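Training on fewer camera views: notes from September

I spent most of September on one small question, so this post is mainly to get the results down before I forget the details. When a policy learns from images rendered in simulation, how much does it depend on the angles it was trained with?

Some background. My simulator setup is called Hudent. It loads furnished rooms, places a small target object on the floor, and records what the cameras see while the arm moves. The policy is a plain image network I named Zola. It takes two views at each step and outputs the next arm motion. I kept it small on purpose so I could retrain it overnight on the one machine I have.

For the baseline I recorded 275 runs with the cameras in their usual mounts. I trained on all of them and tested on 26 new starts. Then I did it again with each run's cameras turned by a random amount before recording. The room, the lights and the start positions came from the same lists both times.

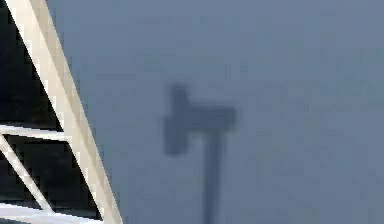

Does turning the cameras at random make training slower?

It adds 5 hours on my machine, nearly all of it from rendering the runs over again. The training step itself takes the same time.

The baseline policy did fine with the cameras where it expected them. It reached the target in 21 of the 26 tests. When I tilted the cameras for testing, that dropped to 2. I had expected a loss, but I thought it would hold on to half.

The policy trained with random tilts reached the target in 19 tests with the usual mounts and 17 with the tilted ones. So I gave up a little in the normal case and got a lot back in the other. I'll take that trade. I reran both with a second random seed and the gap came out much the same, though I wouldn't lean on the exact numbers with a test set this small.

The failures were mostly one kind. The arm would head the right way, then drift once the target got small in the view. I tried a larger input image, which helped a bit and used up all my memory. I also tried cropping near the last known target position (an idea I took from my older Macedo code) and had to drop it. Once the crop lost the target it never got it back. 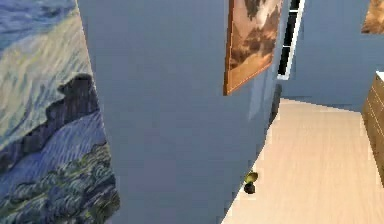
A strongly tilted view in Hudent, with the small green and black object down by the wall.

Next I want to see if the tilts have to be random or if a short fixed list would do. A fixed list would let me render once and reuse the files. I also need to move the logs over to Bemska, as the old drive is nearly full.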